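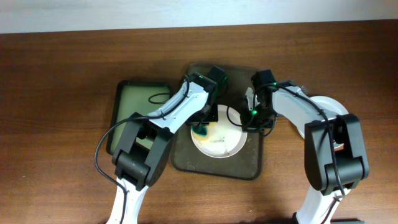
Sidewalk dining permits are the subject of this session. A permit of this kind lets a private business use public ground for a fixed period, under conditions the city sets. The objects involved are ordinary: a wooden table, a tray, a round white plate. The law is interested in the ground under them. Once a cafe sets a table outside its own lot line, it is occupying a street, and the questions for today are who may allow that, at what price, and for how long.

Reading for this session: the Plidano sidewalk ordinance (first two chapters only) and the Pleltcombe case sheet. Bring both. The Drultberg material is for next time, but you will follow the section on fees more easily if you have looked at it.

1. Three ways to hold public space

Ownership. The city owns the street, or holds it in trust for the public, depending on the state. It can close, widen or sell it, with limits.

License. Permission to do something that would otherwise be a trespass. It can be taken back, often on short notice, and it does not pass to a buyer when the business is sold.

Lease. A right to occupy a defined area for a term. Harder to take back. Most cities avoid leases for sidewalks and prefer licenses, although the word on the form may be "permit."

Students mix up the last two in written work every year. Look at what the document does and ignore its title. If the city can end it without cause, treat it as a license.

2. Plidano: permits by frontage

Plidano gives each ground-floor food business the right to apply for the strip directly in front of its own windows. Nobody else may apply for that strip. The ordinance requires a clear walking path of 5 feet between the furniture and the curb, measured from the nearest fixed object (tree pit, hydrant, signpost) where there is one.

The annual fee is $350, the same for every applicant. A flat fee is cheap to run, since no one has to measure anything to send the bill. It also means that a corner restaurant with two long fronts pays the same as a sandwich shop with one window. Smaller businesses raised this at the hearing and the council kept the flat fee anyway.

Enforcement is by complaint. Inspectors do not patrol. On streets with a lot of residents the rules are followed fairly closely, and on office streets they are not.

3. Pleltcombe: permits by zone

Pleltcombe went the other way. It drew 16 dining zones on a map and set a limit on the area of furniture in each one. Businesses inside a zone share that area. If the zone is full, a new cafe waits until someone gives up space.

Points to note from the case sheet:

- Permits run from February to the following February, so a business opening in summer pays for months it cannot use.
- Existing holders renew first. There is no point at which newcomers compete with them on equal terms.
- Zone lines were drawn along the middle of streets, and in several places one side may have tables and the other may not.

The Parisi Street dispute came out of the third point. Owners on the side without a zone argued that they were being treated differently from identical businesses across the road. The city answered that their sidewalk was narrower. It was, but only on part of the block. The matter was settled by moving the line, so there is no ruling to cite. Please do not cite it as one.

4. Setting the fee

There are two common bases. A cost fee covers the work of processing and inspection. A rent fee tries to capture what the space is worth. In many states a charge above cost needs separate legal authority, because it may be treated as a tax.

Drultberg charges by area, with a higher rate near the station, and collects more than $2000 a year from its largest permit holders. Whether that is a cost fee is hard to argue - inspecting a large terrace takes longer than inspecting a small one, but the gap in the charges is much wider than the gap in the work. We will go through the figures in the next session.

5. For discussion

Should a permit holder be paid anything when the city digs up the sidewalk in the middle of the season? Prepare an answer under the Plidano ordinance and another under the Pleltcombe rules.

Written work is due 12/10/2026. Two pages, double spaced, with section numbers given for anything you quote from an ordinance.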